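04/11/2025
Glue trials, second batch

Carried on with the hide glue against the Sellow liquid glue. Araceli cut the test pieces yesterday from the beech offcuts, all 42 of them, and planed the faces by hand. I numbered them on the end grain in pencil. Please don't use the felt pen again, it bled into the joint on the first batch.

Hide glue soaked overnight in cold water, then warmed in the pot. Thermostat is still reading low so I used the kitchen thermometer and kept it under 60. First pot went stringy while I was on the phone to Bokmont. Threw it out and made another, a bit thinner. Spread on both faces, rubbed the joint and clamped lightly.

Sellow pieces done straight from the bottle, one face only, as it says on the label. More squeeze-out than I wanted. Wiped half of them with a damp rag and left the other half to see if it scrapes off cleaner when it has gone rubbery.

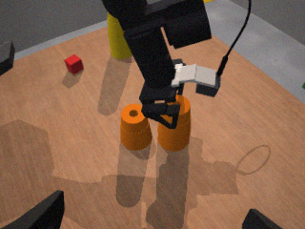
Room was at 21 degrees when I started and colder by the end, as the back heater tripped again. I moved the clamped pieces to the shelf over the radiator. Probably means the last six aren't a fair comparison, so I've put a cross on those.

Broke three leftovers from batch one in the vice. Two went in the wood, one went along the glue line with a shiny patch in the middle. Starved joint I think, clamped too hard.

To do:
Ask Aurelio if the spring balance can be borrowed back from Woltitz.
Order more pearl glue, one bag left.
Leave everything clamped until tomorrow afternoon. Araceli needs the long sash clamps for the Escobedo table after that.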